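## Grip pads coming loose on the hand-held units

If you collect with the hand-held grippers, please read this before your next session. We had a pad fault in February that cost us more work than it should have, and the same thing could be sitting in any of the older units.

The fault showed up during bedroom sessions at the Desar apartment. An operator was lifting a full kettle off a nightstand when the pad on one jaw slid sideways and the kettle dropped back onto the surface. The water was cold, as the session rules require, and it went over the nightstand and the floor. There were no injuries. The operator unplugged the lamp, stopped the recording and reported it, all of which was right.

The bigger problem came out when we went back through the earlier recordings from that unit. The pad had been creeping for a while. In 11 episodes the jaw closes normally, the object starts to lift, and then it turns in the grip because one pad has moved and the other hasn't. The operators had learned to squeeze harder and tilt the wrist to make up for it. Most of those lifts were marked as good. They have now been pulled from the Wernis set, and whoever reviews next should look out for that wrist tilt, as it is easy to mistake for a personal habit.

Lungu took the gripper apart at the bench. The adhesive behind the pad had gone soft along one side, and there was a film of cleaning fluid under it. We think the fluid was getting in from the wipe-down between sessions. The wipes we switched to over the winter are a lot wetter than the old ones, and people were wiping the jaws closed, which pushes the liquid toward the edge of the pad. The pivot screws were fine. So was the jaw frame.

Bedroom work continues with the kettle and snack tray layout, which is still one of the more useful ones because it mixes a heavy, smooth object with small wrapped ones on a soft surface.
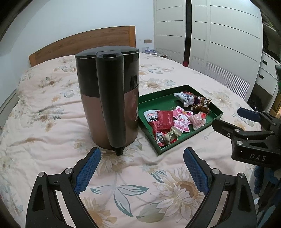
*Kettle and snack tray on the sunflower duvet, with the jaws open and the blue grip pads in view.*

A soft surface does make this fault harder to catch. If a pad shifts while you are picking up a candy, the candy lands on the duvet, you try again, and it goes down as a missed grasp. On a hard table you would hear it. Please don't write off a run of misses on light items until you have looked at the pads.

What changes now:

- Check both pads before you start and again at the halfway break. Push each one sideways with your thumb. If it moves at all, the unit goes in the red bin at the desk with a note.
- Wipe the jaws open, with a dry cloth after the wet one. Leave them open for 4 minutes before recording.
- Kettles stay empty until further notice. The Iveck task sheets still say "half full" on page 2. Ignore that line – a corrected sheet is on the way.
- If an object turns or slips in the grip, say so in the episode notes even if the lift finishes. "Slipped, completed" is enough.
- Don't glue a pad back on yourself. We found one that had been fixed with household glue, and it sat crooked enough to throw off the closing width.

Replacement pads have been ordered and will go on the oldest units first. Two grippers are out of service until they arrive, so afternoon slots at Desar may be shorter than what is posted. Check the schedule the night before.

We also owe people an answer on the reporting form. Several operators said they had noticed a pad feeling "mushy" but didn't see anywhere to put it, as the form only asked about breakage and sensor errors. There is now a line for grip feel – use it for anything that seems off.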